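手持夹爪采集“挂钥匙”示范，成功率一直上不去，是数据的问题吗？

提问者：小锤子不锤人
发布于 2026年7月20日　标签：模仿学习、示范数据、手持夹爪、双手任务

大家好！我入坑手持夹爪采集才不久，每天收工都舍不得走，实在太好玩了，所以先说声谢谢，这个版块的老帖子我基本翻遍了。

我们小组在做一个桌面整理的小项目，内部叫 Fosia，任务很简单：把一串钥匙挂到钥匙架的钩子上。不用遥操作，两只手各拿一个夹爪直接做，头上再戴一路视角。到目前为止录了465条，清洗时扔掉33条（大多是定位丢了，或者我手抖把架子碰歪了），剩下的都拿去训练了。
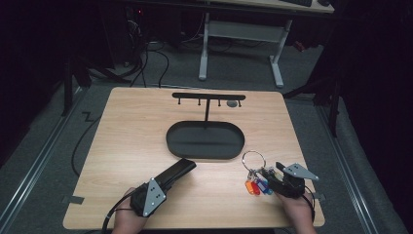
采集工位：右边的夹爪夹着钥匙串，钥匙架的托盘在桌子中间偏左。

现在的情况是这样的：抓钥匙环学得特别好，几乎一抓一个准，第一次看到的时候我在工位上叫出了声！可是一到挂钩这一步就露馅了。夹爪带着钥匙靠近横杆，停在钩子前面一点点，来回晃，晃几下就松手，钥匙掉进托盘里。偶尔挂上了，也总是同一个钩子。

我自己怀疑过这些地方：

一是钩子又小又黑，架子也是黑的，夹爪还是黑的，视觉上可能分不太开。
二是钥匙环每次夹的角度都不一样，有时候环朝上，有时候歪到一边，钥匙牌还会晃。
三是我录的时候挂哪个钩子全凭心情，没有规定。

想请教各位：应该继续堆数量，还是先改采集方法？左手要不要去扶架子？我现在左手有时候扶有时候不扶。另外失败后重新挂的片段，到底该留还是该删？问题有点多，先谢过啦！

海盐苏打（回答已被提问者采纳）

看到你的帖子好亲切，我们去年做 Hollenstein 那个挂杯子的任务，症状跟你一模一样，也是在钩子前面晃！所以我多写一点。

先说结论：数量先别加了，你手上的条数对这个任务已经不算少，先把示范的一致性弄好。

你说的第三点我觉得嫌疑最大。四个钩子随便挂，模型看到的画面几乎一样，目标位置却有好几个，如果你的策略头是直接回归动作的，它很容易给你一个平均值，平均值正好落在两个钩子中间，看起来就是“犹豫”。要验证很容易：把现有数据按目标钩子分个组，只拿其中一个钩子的那组训练，哪怕数据少很多，看看晃不晃。如果不晃了，那基本就是它。之后有两条路，一条是固定规则，比如永远从左边第一个空钩子开始挂；另一条是把目标钩子作为条件输入。我个人强烈推荐先走第一条，简单，而且很快就能看到效果，心情会好很多（这个真的重要）。

然后是左手。要么一直扶，要么一直不扶，千万别混着来。我会选一直扶：让左边的手指轻轻抵住托盘边缘，再让右手靠近。架子轻的话，钥匙环蹭一下横杆它就挪位了，钩子跟着跑，后面的动作全作废。扶的动作也要录完整，从桌面上方过去、碰到、停住，再动右手。刚开始会觉得别扭，像在打太极，录几十条就习惯了。

钥匙环的角度，我的建议是保留变化，但是在示范里加一个“看清楚”的动作。抓起来以后，先把环抬到横杆前面，停半拍，让相机能看到环口和钩尖，再往上套。很多人手太快，一气呵成，人当然知道环在哪儿，相机可不一定看得到，环被夹爪自己挡住的情况特别多。你回放几条数据，只看相机画面，把自己当成模型问一句：这一刻我知道该往哪边挪吗？答不上来的，就是示范里缺信息的地方。这个方法我用到现在，百试不厌。

还有架子的摆位。你可以在桌上定一个活动范围，架子每录几条就换个位置、转个小角度，别老放在同一处。抓钥匙学得好，我猜是因为钥匙本来就每次放得不一样，你不知不觉就给足了变化。

至于失败重挂的片段：留！只要最后挂上了，而且中间的修正是有目的的，就是宝贝。我们后来专门录过79条“故意没对准再修回来”的，起点就设在钩子旁边偏一点的位置，不用从抓取开始录，所以特别快，一杯咖啡的工夫就能录一堆。要删的是那种手滑、停下来发呆、跟旁边人说话的片段。

最后一个小习惯：每次开录前，先做一条不录的，把手热一热。每天前几条的轨迹往往最难看。

祝早日挂满四个钩子，成功了一定回来发视频！

豆包馅儿

黑钩子加黑架子确实烦。可以试试把曝光稍微提高一点，或者在托盘下面垫一张浅色的纸。我没做过挂钥匙，只做过插笔，垫纸以后好了一些。不过换了背景的话，部署的时候也得一样，不然白搭。

路过的游标卡尺

我的意见跟楼上不太一样，我觉得还是数据少。我们用 Wisus 的流程，一个任务起步就是400条，而且是每种摆法400条，不是总数。你四个钩子混在一起，摊到每个钩子上就没多少了。

另外检查一下两个夹爪和头部相机的时间对齐。抓东西的时候差个一两帧看不出来，套钩子就要命了。做法：夹爪对着相机快速开合几下，看画面里手指闭合的那一帧和开合度曲线的最低点是不是同一时刻。如果差得固定，减掉就行；差得飘，先查采集电脑的负载。线也顺手理一理，拖着线做动作，手腕会不自觉地往一边让，轨迹里全带着这个偏。

评论

小锤子不锤人：天哪，太感谢了！刚刚按钩子分了组，发现我有一大半都挂在最右边那个，怪不得它只会挂那一个，哈哈。今晚就先训单钩子的版本。

海盐苏打 回复 小锤子不锤人：对对对，就是这种感觉！记得评测的时候架子位置也换一换，别只测录数据时最常放的那个地方。

小锤子不锤人 回复 路过的游标卡尺：时间对齐查过了，左边夹爪是准的，右边的曲线慢了两帧，而且是固定的。已经改了，数据在重新导出。

路过的游标卡尺：那先别急着下结论，对齐改完、分组之前也单独训一版，不然你不知道是哪个起的作用。

小锤子不锤人：有道理，两版都排上了。左手我也决定以后一律扶着，新的一批从明天开始录，还是存在 Zirkska 那个目录下面，文件名里加上钩子的编号。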